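Tinomik – About Us and Open Days

Search this site Enter keywords Go

Tinomik is a small company that teaches people to run hand-held grippers and records the work they do with them.
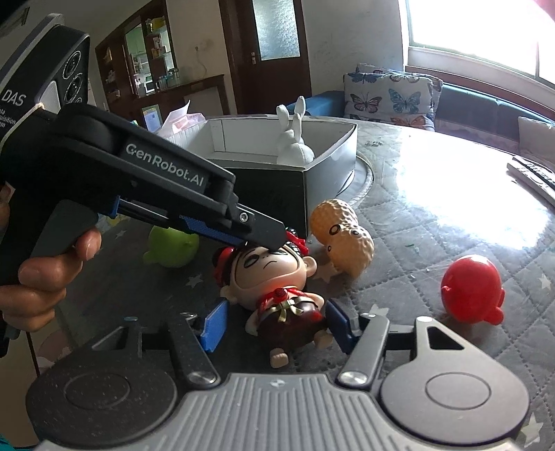
We started as a two-person repair business in Iston. Waltraud Kaufmann fixed sewing machines and small shop equipment, and Isla Rewi kept the books and drove the van. A customer asked us to service a set of grippers for a packing line, then asked if we could show the new staff how to hold them properly. That second job turned into most of what we do now. We still repair things on Monday mornings, and the repair counter is at the Iston address.

There are 10 of us. Waltraud runs training and Isla runs everything that involves a schedule, which includes the open days. The rest of the staff are operators, and most of them came to us from jobs in kitchens, tailoring or home care. We don't ask for a technical background. We ask for steady hands and some patience, because a new operator will spend the first week picking up the same few objects and putting them down again.

What we do

The work is done with grippers that a person holds and moves by hand. The operator squeezes the handle and the jaws close. Recordings of that movement are used to teach robots how to handle ordinary things. Our clients tell us what kinds of tasks they want, and we plan the sessions, train the operators and check the recordings before they go out.

We work mostly with household objects. Toys are good practice. A figurine has a head, arms and clothes at odd angles, and it tips over if you push it in the wrong place. A round toy rolls. Operators learn to come in slowly, to use one gripper to hold a thing still while the other takes hold of it, and to let go without dragging it. Two-handed work takes longer to learn than people expect – most trainees favor one hand and forget what the other is doing.

We also prefer ordinary rooms to a bare workbench. Homes have tablecloths that slide, shiny surfaces, sunlight in the afternoon and furniture in the way. A robot that is going to be any use in a home has to cope with all of it.

Open days

We hold an open day 5 times a year, two in Iston and three in Dalberg. Each one lasts an afternoon. Doors open at 1 p.m. and the first demonstration starts at 1:30.

An operator works through a short task at a table while Waltraud explains what is going on. Then visitors get a turn. You will be shown how to hold the grip, where to rest your thumb and how hard to squeeze. Children can try it if an adult sits with them. Nothing on the table is valuable, so please don't worry about dropping something.

After the hands-on part there is a talk on how the recordings are checked, and time for questions. The talk runs 35 minutes. People often ask whether this work takes jobs away, what we pay and whether we record visitors. Operators are paid by the hour, with the same rate for training and for recorded sessions. Visitors' turns are not recorded. On the first question Waltraud and Isla have different views, and both of them will tell you what they think.

Last year 610 people came to an open day. The Dalberg ones fill up first – the room there is smaller – so please reserve a place if you can. The January date is always in Iston.

School and group visits

We take school groups and clubs on weekday mornings. Frei, our partner workshop in Dalberg, lends us its front room for larger groups and has step-free access from the parking lot. A group visit follows the same order as an open day with a shorter talk. Teachers can ask for the task sheet ahead of time, and some classes bring their own objects for the table. Soft things, heavy things and anything with a lid all work well. Please leave glass at home.

Working with us

We hire new operators twice a year and usually meet them at an open day first. If you are interested, tell whoever is at the door and they will write down your name. There is a short tryout on the grippers and a conversation with Isla about hours.

For reservations and group visits, call the Iston office in the afternoon and ask for Isla. For repairs, come to the counter.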